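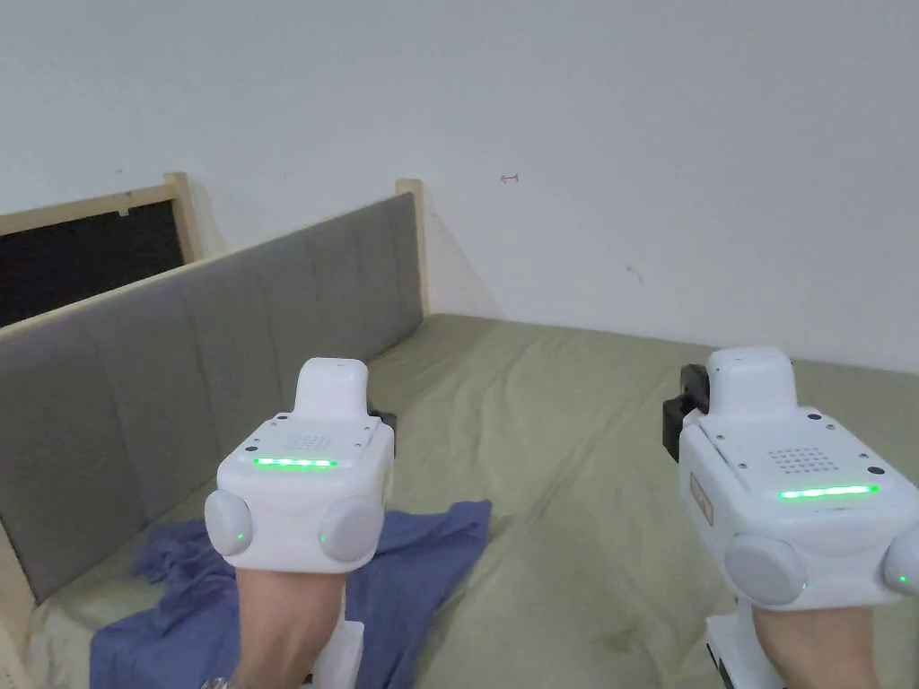
Right, bedroom reset day. Stripping the bed and doing it properly for once, corners and all!

Green sheets are staying, by the way. Bought them in the Renaud sale in June and I'm still not sick of the colour (my sister says army surplus, I say olive grove).

Does anyone iron a fitted sheet? I tried once, it took 30 minutes and I ended up with a burnt thumb and a sort of parcel. Creases are fine. You lie on them.

Also the channels in a padded headboard collect SO much fluff. Soft brush on the hoover, top to bottom, then go along the stitching again with a dry cloth.

Someone asked about getting marks out of the fabric. I use a tiny squirt of washing-up liquid in 500ml of lukewarm water, dab, leave it alone. Test a bit round the back first.

Next job is the duvet, which needs the big machines at the launderette in Drindham. Wish me luck getting it on the bus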